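Speaker notes: "What We Learned From Letting People In"
Talk given 2018-09-06, Flarberg meetup, back room
Slot: 7 minutes, then questions. Do not go over again.

OPENING

Wait for the chairs to stop scraping. Say hello. Thank Flarberg for the room and the coffee, in that order.

I work at Fosetton, where we teach robot arms to do small things on tables. In March we held an open day. Somebody had suggested it would be good for morale, and I have made a note of whose morale they meant.

We set out 60 name badges. Over 70 people came. The last ones in wrote their names on masking tape, and those looked better than the badges.

(Pause. If there is no laugh, carry on as if there wasn't supposed to be one.)

THE TOUR, BRIEFLY

Six stops. Parking lot, lobby, the wall with our history on it, the machine shop, the demo table, the cookies. Most visitors skipped from lobby to cookies with a short detour at the demo table. The history wall took me two weekends.

Mention the kid who asked if the arm got paid. Mention that I said no and that the kid wrote this down.

THE DEMO

We had two demos ready. The first, code name Gaveck, was the impressive one: sorting, lots of speed, a screen with graphs. It had run all week. On the morning of the open day it refused to start, and by the time it was willing, everyone was watching the second one.

The second was Machala. Machala is an arm, a table and a small cardboard structure with an open front. We put it on a household sort of table with household sort of things along the back, partly to make the point that homes are messy and partly to save ourselves a trip to the furniture store. The arm comes down to the cardboard, and the crowd leans in. I have given talks with less tension in them. Possibly this one.

Next slide. Leave it up while you talk. Let people look at the blur.

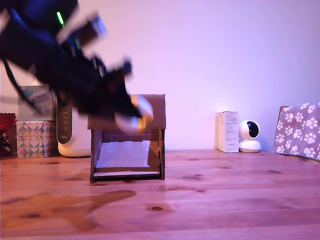 Machala at the demo table, arm on its way to the top of the cardboard.

Point out the green light near the top of the arm. People at the open day kept asking what it meant, and they got a different answer depending on which of us was standing there. We have since agreed on one answer. Ask me afterward and I'll look it up.

Somebody will ask about the fabric with the paw prints. Move on.

WHAT PEOPLE ASKED

Would it do dishes. (No.)
Would it fold shirts. (Sort of, if you're patient and not fond of the shirt.)
Why cardboard. Because it's cheap, it's light, and when we crush it we can make another one before lunch.
Why is it so fast. First time I've ever had that question. Enjoy telling this part.
Why is it so slow. Same visitor, ten minutes later, different task.

WHAT I'D CHANGE

Put the cookies after the history wall and block the other door.
Start Gaveck the night before and leave it running.
Mark a line on the floor for people to stand behind. We used a polite voice, and a polite voice does not work on grandparents.
More masking tape.

CLOSE

We're doing it again next March. Sign-up sheet is by the coffee. Take questions, repeat each one into the microphone, and give the clicker back this time.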